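Vidura grasp planner, bench gallery
Culgate bench, Wednesday. Notes are short, we're mid-merge on the 2 branch thing and I need to get back to it. 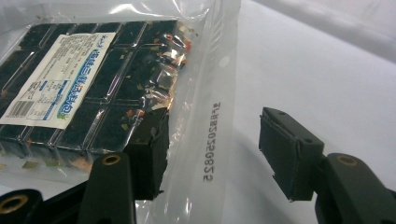 Rullow thinks we should stop fitting planes to clear film at all and just let the segmenter throw those points out, becuase the planner keeps trusting depth that isn't there.

Fair. Half agree. Dropping the points was the first thing we tried back in October and the planner went blind on the empty part of the bag, so no candidates on the flap, ever. What we have now keeps them but with a low weight. Code is in the film_weight branch, ugly, works on my machine.

Crinkly clear bag, flat dark block inside, label on top. Pads either side of a gap, one down on the bag near the end of the block, the other over the white table. Pretty much the hard case for us: see-through film on white, glare, black pads next to black food.

More on what's going on in software, for those who asked:

Perception. Mask first, then depth. Mask net likes the dark squares a lot and tends to stop at the edge of them, so the clear flap gets filed under table. Printed code on the flap helps some, it gives the net something to hang on to. Glare over a barcode still splits the label in two on bad days. New loss is training now, 2000 steps in and I haven't looked at it.

Planner. Samples 21 candidates per view, scores them, keeps 8. Score used to be all geometry. Now theres a term for "is this pad about to land on loose film", which we want sometimes (pinching a flap) and don't want other times (pinning it by accident). Flag is off by default. Turn it on in the yaml, not the launch file, launch file gets ignored, known bug.

Control. Close slow, watch width, stop on stall. Stall threshold is still hand tuned per item and I hate it. Van Wyk has a version that sets it from the first bit of finger travel, not merged, needs a rebase.

Tooling. Viewer now draws the candidates over the color view so you can scrub through them. Press g to hide the rejects. Crashes if you resize the window, so dont.

Still to do: label splitting, the launch file bug, docs. More bags when the merge is in.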